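Tolmont Residents' Newsletter

Changes to the meeting room at Posis Hall

The small meeting room at Posis Hall opens for bookings again on 07/11/2023, and a few things about how it is booked and used have changed. Most groups have had a letter. If yours has not, the main points are below.

The old paper diary in the lobby is no longer in use. Bookings now go through the hall office, either by phone or at the counter, and Zainab Odukoya is handling them. Sessions are booked by the hour and can start on the hour or at half past. Groups with a regular slot keep it until the end of April, when all regular slots will be looked at again. Two groups had been down for the same evening for most of last year, and that has been sorted out between them. The chess group now meets in the side room.

The room seats 15 round the tables or a few more in rows. The walls have been painted, the radiator by the door has been replaced and the window catches all work. The hall has also bought whiteboards which can be laid on a table or carried from one room to another. They are for anyone to use and do not need to be booked separately.

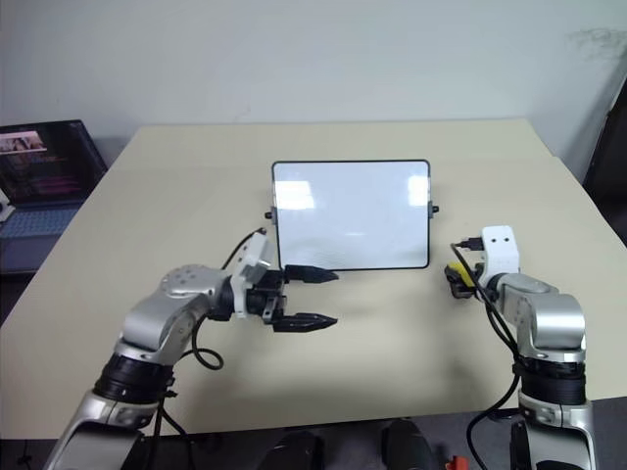
Can we leave our own things in the room between sessions?
Small items can go in the lockers in the corridor, which cost £6 a term with a £7 deposit on the key. Anything left in the room itself will be moved to the office and kept there for a month.

On the whiteboards, please use dry-wipe pens only. A box of them is kept at the office, along with cloths and a bottle of cleaner. One of the old boards was spoilt by a permanent marker and had to be thrown out. If someone does use the wrong pen, tell the office the same day and do not scrub at it with anything rough. Boards should be wiped at the end of a session so that the next group can start straight away.

Faizal Tuhumury, who runs the Thursday drawing class, asked whether children could use them. They can, with an adult in the room. His class has been practising lines and loops on them before moving on to paper, and he would be glad of any spare A3 sheets people have at home.
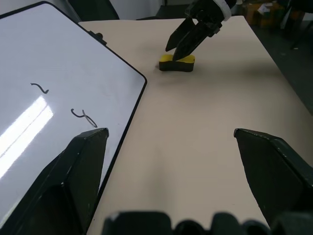

One of the whiteboards at Posis Hall.

The kitchen is still shared between the two rooms. Please bring your own tea and milk. The urn takes a good half hour to heat, so switch it on when you arrive. Hendrik Van der Merwe has put new labels on the cupboards, and cups should go back where the labels say. The left-hand tap drips and a plumber has been asked to look at it.

Hire charges stay as they were for local groups. For private parties there is now a deposit, returned within a week if the room is left tidy. The cost of the work was met partly by a grant of £1,000 from the Yeoh Fund and partly from last year's summer fair. A full set of figures is on the noticeboard.

Parking at the back is limited while the wall is being rebuilt. Drivers should use the Tetis Road car park, which is free after six in the evening. The side gate will be kept unlocked until the last group has gone.

Questions about regular slots should go to Zainab at the hall office. For keys and alarms, speak to Darmawan Osman.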